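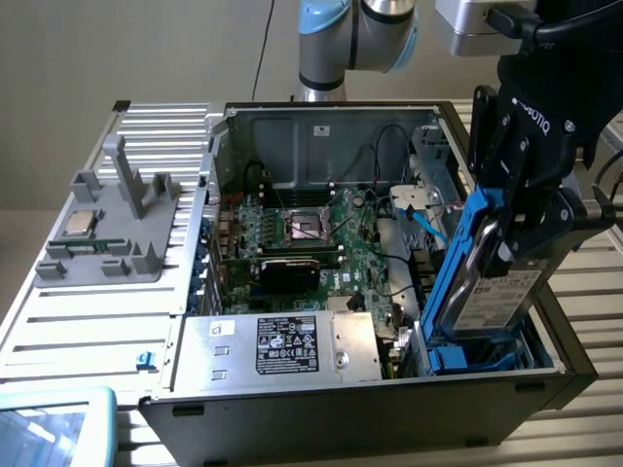 Dilruba Howlader asks whether the pit at Custville was ever finished, as the only notes she could find stop in June with the north side still full of rubble.

It wasn't finished then. We went back in this month and have been working on the fill since.

21st July. Cleared the rest of the north side down to clay. Grey silt over brick rubble, same as the trench at Bradum. Nearly 2,000 sherds bagged from the pit so far, mostly plain earthenware.

Found in the silt: a clay pipe bowl, no stem, and the neck of a stoneware bottle. Both numbered and boxed. No coins.

East wall of the pit is cut by a later drain. The drain fill was dug separately and bagged separately. Please don't mix the two if you're on washing.
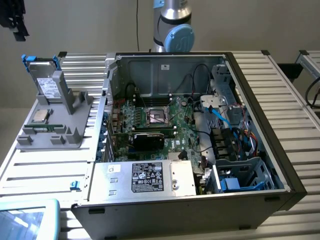
Dell tower, side off, on the bench.

Stratigraphy as it stands: topsoil 30 cm, then rubble, then silt, then clay. The rubble has mortar on it, grey-coloured, with shell in it. Samples gone to Liyanage.

The section drawing in the Flullow notebook has 2 and 3 the wrong way round. Layer 2 is the rubble, layer 3 is the silt. I've corrected it in pencil and initialled it.

Still to do: draw the south section, lift the two flat stones at the base, backfill. Tarp stays on overnight in case of rain.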